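Wasteo repair and reuse scheme
Progress report to the fund, June 2019
From: Rajitha Ranasinghe, scheme lead

Sorry this is a bit late, end of the quarter got on top of us. Main points first, money at the end.

Collections. 3,517 kg of small electricals and furniture taken in since the last report. Best quarter so far. Most of it from the two drop-off points, the rest from Gayan's van round. The van round is still slow - too many small streets, too many people out when he calls. Trying evenings next.

Repairs. 119 items mended and passed on. Kettles, lamps, toasters, a lot of chairs. Sewing machines take ages and we should probably stop saying yes to them. Lutfa Seneviratne has written a short test sheet for anything with a plug and all the bench people now use it. Failure rate on plugged items is down, I don't have the final figure yet, Lutfa is checking it against the log book.

Training. 18 people finished the basic repair course, against a target of 20. Two dropped out in week three, one for a job, one moved away. We had a waiting list but it was too late to bring anyone in. Next course we will take a couple extra at the start.
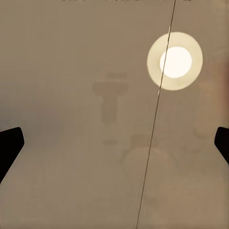
Can the training target still be met by the end of the year?
We think it can, provided the November course goes ahead with a full group, and the hall is already booked for it.

Premises. The lease on the Nautiyal Road unit is signed. Rent as agreed in the bid. Landlord has fixed the back door but not the drain, Sunil has chased him twice and will chase again. Until the drain is done we can't wash down the larger furniture there so it all goes back to the old yard, which costs us van time. Not a big sum but it adds up and I wanted it on record.

Storage is the other headache. We take in more than we can mend. Sunil Wickramasinghe has put in a rule that anything not looked at in six weeks goes for parts or scrap. Some grumbling about this. It has cleared a good half of the back room so it stays.

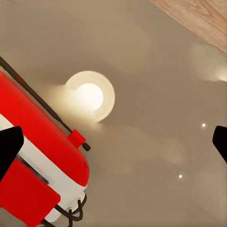 Sales through the shop are steady. Lamps go quickest, wardrobes hardly at all, and we have started turning wardrobes down at the gate unless they come apart flat. Nuwan Seneviratne wants to try a fixed price rail for small items and has my OK for a three month trial.

Partners. Zostine have agreed to carry on taking our scrap cable, same terms. Still waiting to hear from the college about placements. They have had our letter, and a reminder, and I beleive the person dealing with it has left.

Money. Spend is a little under plan, nearly all of it down to the part-time driver post not being filled. We would like to move the unspent wages into tools and a second test bench. Need your OK in writing before we do this please. Everything else on budget, Nuwan's sheet attached with receipts.

Next quarter
- drain (landlord)
- driver post back out to advert
- evening van rounds, four week try
- test sheet figures from Lutfa
- sign up for the November course opens

Happy to talk any of it through by phone, mornings are best.

Rajitha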